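An Afternoon at the Lalimo Open Day

Lalimo opened its Skirkiton offices to visitors on a Monday in October, and I went along expecting to be sold something. The invitation promised "the office that tidies itself." I have heard versions of that line at a lot of open days.

The welcome talk ran long. We were told the company has logged 3,297 filing tasks so far this year, a number that went up on a slide with no word on how many of them ended with the paperwork in the right place. I asked. The presenter said that was "a great question" and moved on to the next slide, which was about partners.

After coffee they took us through in groups of 10 to see the robot, which they call Bikis. It has two arms and a head camera, and its job that afternoon was putting files away in ordinary office cupboards. No special shelving, no bar codes on the furniture – I'll give them that. 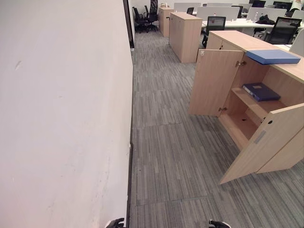
Bikis's own view of the aisle, with the cabinet doors open and a binder on the shelf.

The view from the head camera is the part I would show a friend. Plain wooden cabinets, carpet tiles, desks with somebody's bag and water bottle on them. Most demos I have sat through happen on a bare white table under studio lights, and this was closer to a place where people work.

The pace is another matter. I timed one cupboard job at 168 seconds, and an engineer stood within reach of the stop button all through it. When I asked about locked doors I was told they are "on the roadmap."

Nassar, the firm paying for the trial, wants 50 cabinets covered by spring. I'd like to see one done with the engineer out of the room first. The sandwiches were good, and parking is free if you get there before noon.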